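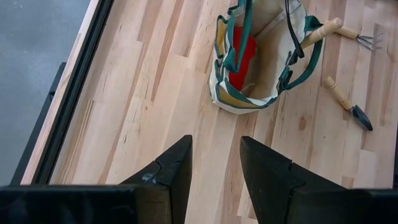 Figure 3. Wrist camera view of the gardening task at the Gilusville open day. The canvas tote, hand rake and trowel lie ahead of the open gripper.

4.2 Open-Day Sessions

The second part of the study took place during the November open day at our Gilusville building. We wanted to see how people with no robotics background would give instructions to the arm when the task was one they already knew from home. Visitors came in through the main hall, and those who wished to take part were led to the demonstration table in small groups. Sessions ran from mid-morning until 4 p.m.

Three household tasks were offered. This section covers the gardening task, in which hand tools are to be put away in a canvas tote bag (Figure 3). The visitor stood behind a floor line and spoke to an operator, who passed each instruction to the Zetero planner word for word. The operator was told not to correct or complete what the visitor said. If an instruction could not be matched to an object or a place, the planner asked for another one through the speaker.

Hanne Eskildsen ran the table for the whole day and set out the tools between groups. Positions were not measured. We asked only that the tools stay within reach of the arm and that the mouth of the bag be left clear enough for a grasp from above to release into it. The soft rim of the bag was a known difficulty from our lab trials — the straps shift when touched, and the planner's estimate of the opening then has to be refreshed. Arm speed was limited to 200 mm/s while visitors were present, compared with 800 mm/s in the lab.

We logged 2,952 spoken instructions across the three tasks. Each was transcribed and labeled by 2 annotators, who worked separately and then settled their differences in a joint pass. The labels follow the Amato scheme described in Section 3, with one addition. Visitors often spoke to the arm while it was moving ("a bit more, a bit more, stop"), and we gave these running corrections their own label.

For the gardening task, visitors rarely named a grasp point. Most named the tool and the bag and left the rest to the system. Names for the tools varied a good deal. The trowel was also called a shovel, a spade and a scoop, and the rake was called a fork or a claw. The Jornell word list used in our lab trials contained only "trowel" and "rake," so the other names were added by hand before the analysis in Section 5. Instructions that pointed without naming, such as "that one there," were kept in the log and labeled as unresolved.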